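Rathnayake Institute of Applied Sciences Opens Admissions for Its New Evening Degree

LILTIMBY, 2025-11-02 – The Rathnayake Institute of Applied Sciences is very happy to share that applications are now open for its first evening degree in environmental health, a program that many working people in and near Liltimby have been asking us about for a good long while.

The degree takes four years of part-time study, with classes held after working hours at our Prasura Road campus. The first group will have 50 places, and 36 of those are being kept for applicants who already hold a job and have been away from school for at least 2 years.
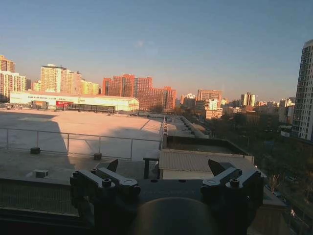
We know that coming back to the classroom can feel like a big step, especially with a family at home and a shift to get to in the morning. For that reason every evening student will be paired with an adviser from the first week – the same adviser all the way through to graduation, if we can possibly manage it – and the library and the writing center will keep longer hours during the term.

The institute now teaches 1,951 students in its daytime programs, and the evening students will share the same faculty, the same laboratories and, we are glad to say, the same graduation ceremony.
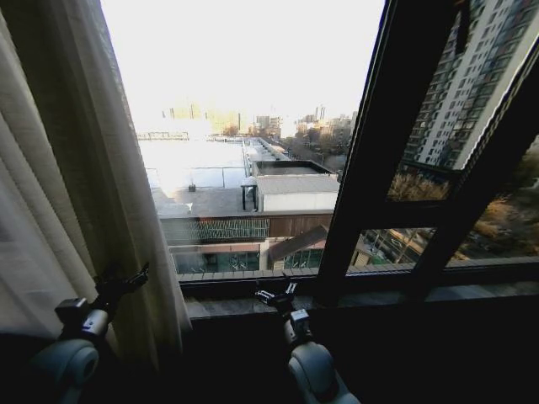 Tuition may be paid by the month or by the term. The Plerkivia Fund, which has helped our daytime students for many years, will also offer partial scholarships to evening students, and the form for that is included in the regular application packet so there is only one envelope to worry about.

Applicants should send a completed form, a high school transcript or its equivalent, and a short letter telling us a little about themselves and what they hope to study. No entrance test is required.
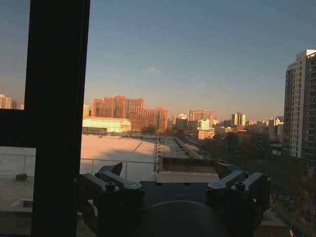

Applications will be accepted through the end of November, and letters of admission will go out before the winter break. Packets can be picked up at the admissions office on Prasura Road or requested by mail, and our staff will gladly sit down with anyone who would like help filling them in.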